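플라스틱 밀폐용기 냄새와 물때 없애는 법, 보관까지

반투명 플라스틱 용기는 가볍고 잘 깨지지 않아 반찬통이나 채소 씻는 볼로 많이 씁니다. 다만 유리보다 기름과 색이 잘 배고, 한번 밴 냄새는 주방세제만으로 잘 빠지지 않습니다. 이 글에서는 집에 있는 재료로 용기를 세척하고, 말리고, 찬장에 넣는 순서를 정리합니다. 볼 모양 용기와 뚜껑 있는 반찬통 모두 같은 방법으로 하면 됩니다.

준비물

주방용 중성세제
베이킹소다
식초 또는 구연산
부드러운 스펀지와 헌 칫솔
마른행주 두 장
큰 대야 또는 설거지통

철수세미와 초록색 거친 수세미는 쓰지 않습니다. 플라스틱 표면에 잔흠집이 나면 그 틈으로 기름과 색소가 들어가고, 다음번에는 더 안 닦입니다. 이미 흠집이 많은 용기는 아래 방법으로 씻어도 뿌연 느낌이 남습니다.

1. 바닥 표시부터 확인

용기를 뒤집어 재질 표시를 봅니다. PP라고 적혀 있으면 따뜻한 물을 써도 큰 문제가 없습니다. PS나 PET는 열에 약해서 뜨거운 물을 부으면 모양이 틀어질 수 있으니 미지근한 물만 씁니다. 표시가 닳아서 안 보이면 열에 약한 쪽으로 생각하고 씻습니다. 내열 온도가 같이 적혀 있는 제품은 그 숫자를 넘기지 않습니다. 저는 PP 용기라도 물 온도를 80도 아래로 맞춥니다. 온도계가 없으면 끓인 물에 찬물을 넉넉히 섞어서 쓰면 됩니다.

2. 기름기 먼저 닦아내기

기름이 묻은 용기는 물을 붓기 전에 키친타월로 안쪽을 한 번 훔칩니다. 바로 물에 담그면 기름이 바깥 면까지 퍼져 일이 늘어납니다. 그다음 미지근한 물에 세제를 풀고 스펀지로 안쪽, 바깥쪽, 테두리 순서로 닦습니다. 테두리가 말려 있거나 턱이 진 용기는 그 밑에 찌꺼기가 잘 낍니다. 칫솔을 눕혀서 한 바퀴 돌려 줍니다.

3. 냄새 빼기

세제로 닦은 용기에 미지근한 물을 채우고 베이킹소다를 풉니다. 물 1리터에 두 숟가락이면 충분합니다. 김치나 마늘장아찌를 담았던 용기는 하룻밤 두고, 그 밖의 용기는 두세 시간이면 됩니다. 여러 개를 한꺼번에 할 때는 큰 대야에 물을 받아 용기를 통째로 담급니다. 물 위로 뜨는 용기는 안에 물을 채워 가라앉힙니다.

쌀뜨물도 쓸 만합니다. 첫 번째 씻은 물은 버리고 두 번째 물을 받아서 용기에 붓고 반나절 둡니다. 다만 여름에는 쌀뜨물이 금방 쉬기 때문에 저는 10월이 지나야 이 방법을 씁니다.

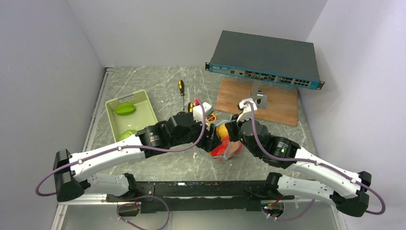
그래도 냄새가 남으면 햇볕에 내놓습니다. 물기가 조금 있는 상태로 입구가 해를 보게 놓고 오전 10시쯤부터 오후까지 둡니다. 고춧가루 물이 든 용기도 이렇게 하면 색이 꽤 옅어집니다. 하루로 안 되면 이틀, 사흘 반복합니다. 다만 너무 자주 하면 플라스틱이 삭으니 색이 빠지면 그만둡니다.

4. 하얀 물때 지우기

용기 안쪽이 뿌옇게 보이는데 손으로 만지면 까슬까슬하다면 물때일 가능성이 높습니다. 식초와 물을 같은 양으로 섞어 행주에 적시고, 뿌연 부분에 붙여 둡니다. 30분 뒤에 스펀지로 문지르고 깨끗한 물로 헹굽니다. 구연산을 쓸 때는 물 한 컵에 작은 숟가락 하나를 풉니다.

베이킹소다와 식초를 한꺼번에 섞지는 않습니다. 거품은 나지만 서로 중화되어 둘 다 힘이 약해집니다. 냄새는 베이킹소다, 물때는 식초로 나눠서 하고, 중간에 한 번 헹굽니다. 그리고 식초나 구연산은 락스와 절대로 같이 쓰지 마세요. 유해한 가스가 나옵니다.

5. 뚜껑과 고무 패킹

뚜껑에 고무 패킹이 있으면 분리해서 따로 씻습니다. 이쑤시개나 칼끝으로 빼면 패킹이 찢어지니 나무젓가락이나 버터나이프의 뭉툭한 끝을 씁니다. 패킹은 베이킹소다 물에 담갔다가 손가락으로 비벼 씻고, 홈은 칫솔로 닦습니다. 곰팡이가 검게 박힌 패킹은 씻어도 잘 안 지워집니다. 패킹만 따로 파는 회사도 있으니 제품 번호를 보고 주문하는 편이 낫습니다. 제가 쓰는 Praven 반찬통은 패킹을 낱개로 살 수 있습니다.

다시 끼울 때는 완전히 말린 다음, 한쪽부터 밀어 넣지 말고 네 모서리를 먼저 누르고 나머지를 채웁니다. 둥근 뚜껑은 마주 보는 네 군데를 먼저 누르면 한쪽이 남지 않습니다.

6. 말리기

마른행주를 깔고 용기를 엎어 놓되, 한쪽 테두리 밑에 젓가락을 받쳐 바람이 들어가게 합니다. 바닥에 딱 붙여 엎어 두면 안쪽 습기가 빠지지 않습니다. 겉물이 빠지면 바로 세워서 한두 시간 더 둡니다. 급할 때는 두 번째 마른행주로 닦아도 되는데, 섬유유연제를 쓴 행주는 냄새가 옮으니 피합니다.

7. 보관

뚜껑은 닫지 않고 따로 둡니다. 같은 모양끼리 포개고, 뚜껑은 파일꽂이 같은 데 세워서 꽂아 두면 찾기 쉽습니다. 포갠 용기가 꽉 끼어 안 빠지면 바깥 용기를 따뜻한 물에, 안쪽 용기에는 찬물을 넣고 1분쯤 기다렸다가 살살 돌려 뺍니다. 사이에 키친타월 한 장을 끼워 두면 다음부터는 끼지 않습니다.

저는 토요일 아침에 일주일 동안 쓴 용기를 모아서 한 번에 합니다. 평소에는 2번과 6번만 해도 되고, 냄새 빼기는 필요할 때만 합니다.

자주 막히는 부분

씻었는데도 미끈거립니다. 기름이 남은 것입니다. 물 온도를 조금 올리고 세제를 스펀지에 직접 묻혀 다시 닦습니다. 헹굴 때도 찬물 대신 미지근한 물을 씁니다.

식기세척기에 넣어도 되나요. 바닥에 식기세척기 표시가 있는 것만 넣고, 위 칸에 놓습니다. 가벼운 용기는 물살에 뒤집히니 그릇 사이에 끼워 고정합니다.

카레 색이 안 빠집니다. 3번의 햇볕 말리기가 제일 낫습니다. 다음부터는 카레를 담기 전에 용기 안쪽을 찬물로 한 번 적시면 색이 덜 뱁니다.

언제 버려야 하나요. 금이 갔거나, 안쪽이 벗겨지거나, 햇볕에 말려도 냄새가 그대로면 음식용으로는 그만 씁니다. 금이 없는 것은 단추나 빨래집게를 담는 통으로 쓸 수 있습니다.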